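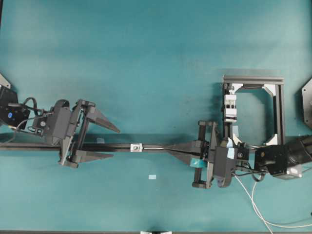

Wavurness, December

I came to the lab at 8 in the morning and the heating was still off, so I kept my coat on until the first break. Mirko was there before me. He had the laptop open and was already on the second page of his notes, in that very small handwriting which only he can read. We said good morning and then for a long time we did not say anything, which I like about working with him.

Our course ends in two weeks and our group has the handover task: the left gripper must pass a part to the right gripper, over the rail, without a human touching anything. When I write it like this it sounds like a task for a child. We have now 184 attempts in the log, and I would not want to show all of them to my mother.

Today we worked only with the fingers open and with nothing between them. This was the idea of Barbara Lis, our instructor. She said last time that we are always in a hurry to put the part in, and then we cannot tell if the mistake comes from the part or from the arms. So first the two arms must learn to meet. I was a little offended when she said it, but in the evening I thought about it on the bus and she is right.

The problem is still the height. The left fingers come in low, the lower one very close to the rail, and I am afraid every time that it will scrape. Mirko wanted to lift the whole path. I wanted to change only the last part of it, because the first part is good and I worked on it for three evenings. We discussed this maybe too long. In the end we did it my way for 20 runs and his way for 20 runs, together 40, and his way was better. I wrote it in the log with my own hand, so that there is no doubt later. He was polite about it and offered me half of his sandwich.

The blue tape on the right gripper is holding well. There is one more small piece lying on the table, below the rail, and I left it there.

After lunch Yetunde Ugwu came over from the other group to ask for our calibration file. Their group is called Plusta and ours is Bashir, these names were drawn from a hat in the first class and I still do not know what they mean. I gave her the file. Mirko thought we should wait until after the demonstration, but it is a course and no war, and in October she helped me a whole afternoon with the camera driver when I was close to crying. She told me their best score is 71 and asked for ours. I said that I must look it up. I knew it very well, it is lower.

In the afternoon I tried to make the cables more tidy. The white one on the right side is too long and runs loose over the table down to the corner, and I worry that the arm will pull it when the wrist turns. I asked Musa Bassey if we can get a shorter one. He said that the order from Plonstead takes up to two weeks - so no. I should ask him if he has some clips.

I notice that I talk now about the arms like about two colleagues. The left one is careful and slow, the right one comes always a little too early. Today I said to the right one "wait, please" aloud, in Polish, and Mirko laughed so much that he had to stand up.

For tomorrow: bring the small screwdriver, ask about the clips, write the first page of the report. Caoimhe Ó Súilleabháin wants to read it before we send it and she corrects my articles, "a" and "the", with a green pen. I hope this time it will be less green.

I am home now, it is half past nine, and I have eaten only soup.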